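Pemine Community Boards > Lighting & Small Furniture > Lamps for shared work tables

Thread: Table lamps on big work tables, worth the bother?

jidavmont_876
4/27/25
Our shared workspace wants table lamps on the long tables to make the place "warmer". White fabric drum shade, silver metal base, the usual. I'm not sold. We already have overhead lights and windows down one side, and the grey tops are so glossy you get every bit of glare back at you.

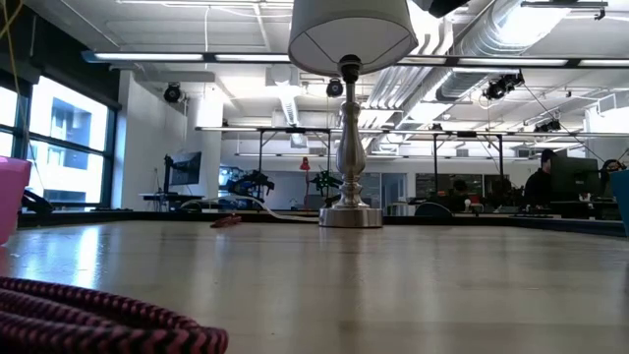 The other thing is the cord. It has to get across the table to reach power, and someone will drag a laptop through it inside a month. The Cultaveck catalogue calls this style "desk ready", whatever that means. They want $50 each and we'd need 12.

sawdust_and_tea
Glare off a glossy top comes from whatever's overhead. A fabric shade is about the softest light you can add. I'd worry more about the size of the shade. Big drums eat your sightline when you're trying to talk to the person opposite.

mthembu2412
Disagree on the shade. Too small and you're staring at the bulb every time you sit down. We bought Mthembu lamps in March (no relation, sadly no discount) and the narrow shades were a nuisance from day one.

jidavmont_876
Has anyone measured whether people even switch them on? My guess is they get used for a week and then they're just in the way.

sawdust_and_tea
Ours get used in winter. Not much otherwise, I'll give you that.

coldpressed
Try one on a timber top before you write it off. Butcher block doesn't throw the light around like grey laminate, and the colour is kinder. And get the spare leads off the table. A cheap plastic bin does the job, as long as people put things back in it, and mine don't.

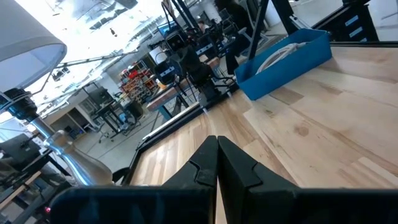

Re: Timber tops

mthembu2412
Timber's lovely until someone parks a wet mug on it. Then you're sanding and oiling. I'd keep the laminate and run the cord down the back edge with a couple of clips.

jidavmont_876
Clips I can live with. Still not paying for 12. I'll ask for one and see who complains when I unplug it.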